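Bin Picking Cell -- What We Have, What We Need To Buy

Gerardo Caputo, Clemusbridge shop
Updated November

Quick page so the people signing off on next year's equipment can see what the money is for. Captions are short, I'll fill in more when I get a minute. Prices are quotes unless I say otherwise.

Total ask is 3,831. That's down from the first version, which had a second arm in it. The second arm is out. Don't ask me about the second arm until spring.

The big line is the gripper package from Treva, 3,000 with fingers and the mounting plate. They quoted a lower number without the plate but then we're machining our own, and Adams is booked solid till after the holidays. Lead time is six weeks from PO. If we miss the end of the month it slides into the new year and so does everythng behind it.

Next is fixturing, 420. Covers a base plate, toe clamps, dowel pins and a proper bracket set for the bin. Spring clamps are fine for trying things out and we'll keep a few in the drawer, but every time a bin gets bumped we re-teach the positions, and that's half a morning gone.
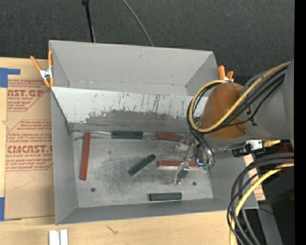

Cable management is the cheap one and the one that keeps getting cut. 224 for sleeve, saddles and a strain relief kit. Please leave it in this time. One snagged connector costs more than the whole line, and that's before you count the downtime.

Which leaves 187 for odds and ends -- spare connectors, tape, a set of hex keys that stays with the cell and does NOT walk off to the Emalano bench. Shipping is in there too. Tight but should cover it.

Things I looked at and left out:

Vacuum tooling. Nice, but we'd need a quieter air supply first and the facilites people have that on their own list.

New bins. Scratched metal doesn't bother me. If we go to plastic totes later the brackets can be reworked, I checked the hole spacing.

Service contract. Treva offers one, yearly. I'd rather put it off till we know how many hours the gripper is really running. Can be added any time in the first year at the same rate, have that in an email.

Order of buying, if it has to be split up: gripper first on account of the lead time, fixturing second, cables with whichever order goes out soonest. Odds and ends can come off the shop card.

Still waiting on: written confirmation of the plate dimensions, and somebody to tell me which cost code this goes under. Last year's code is closed.

Questions to me at the Clemusbridge desk, mornings are best. After 3 I'm usually on the floor and won't see messages.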